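The snack basket is back (and I have opinions)

Okay, so I promised an update on the snack situation and then went quiet for ages, sorry! It's 14th April, the kids go back to school soon, and I have finally, finally sorted out where the nibbly things live in this house.

A bit of background for anyone new. Back in September I pulled everything out of the long cupboard next to the fridge, got very excited, bought a heap of tubs with lids, and by the end of the month we were all ignoring them. The lids were the trouble. My lot will not put a lid back on anything. I'd find half a muesli bar sitting on top of a tub with its lid underneath it, like a little plate. So the tubs went to my sister (she loves them, she has no children) and I went back to the drawing board.

What got me moving again was a comment from Dorota Marciniak on my lunchbox post. She keeps all her small packets in one open basket, on the table and not in a cupboard, and she tips it out and has a proper look before she goes shopping. That's it, that's her whole system! I read it out to my husband over dinner and he said "so, a basket", in that voice, but I thought it was brilliant.

First job was clearing the table. I love this table so much. The grain is all stripes and swirls and I'd forgotten what it looked like under the mail and the colouring books. I gave it a good wipe, let it dry, and then started laying packets out one by one so I could see what we were dealing with.
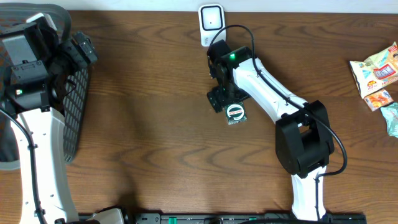
I went with little packets over big ones this time, even though I know the big bags are better value. I did the sums at Rao, our corner grocer, standing in the aisle with my phone out, and yes, I'm paying a bit extra. But a big bag in our house is opened once and then goes soft at the back of the cupboard with a peg on it, and I end up chucking half. Little ones get eaten! And they go straight into a school bag without me hunting for a container at 20 past eight in the morning.

My sorting rules, such as they are:

Savoury goes in first, lying flat.
Sweet things go on top, where I can keep an eye on them.
Anything past its date goes in the bin, no arguments, even if it was a present.
Anything nobody has picked for a month goes in my desk drawer at work, where it will be gone by lunch.

The basket is from Nestutby, the homewares place near the station that took over the old Pretico shop. Mine's plain black plastic with a mesh of little holes. I looked at the woven ones for the longest time (so pretty, such a lovely honey colour) but crumbs get down into the weave and you can never get them out. Plastic I can rinse under the tap. And you can see through the sides a bit, so I can spot what's in there without rummaging.
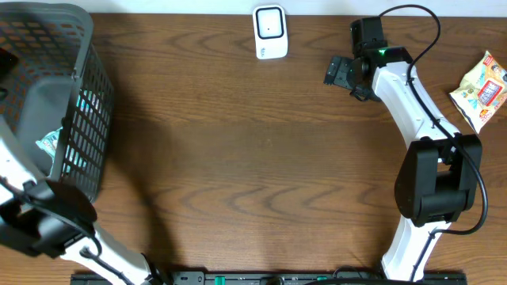

Black mesh basket, and a bit of teal and white packet showing through the side.

I was worried the black would look heavy against the wood and I've decided I love it. It looks neat! The colours of the packets pop too, so the brighter wrappers get grabbed first. I am absolutely going to use this to my advantage when I want the seaweed ones finished.

If you're going to try it, measure your table before you leave home. I didn't, the first time, and came back with one that was 30 centimetres too long for the spot I had in mind. Nestutby swapped it with no fuss, bless them, but it was 2 trips across town with a grumpy child in the back.

Next on my list is the tea drawer, which is a disgrace. I've got my eye on some dividers from Lillix in that soft grey, and I'd love to hear if any of you have them. Do they slide about when you open the drawer? Do the taller boxes fit standing up? Let me know in the comments, and tell me what's in your snack basket while you're there, because I'm running out of ideas for the savoury layer.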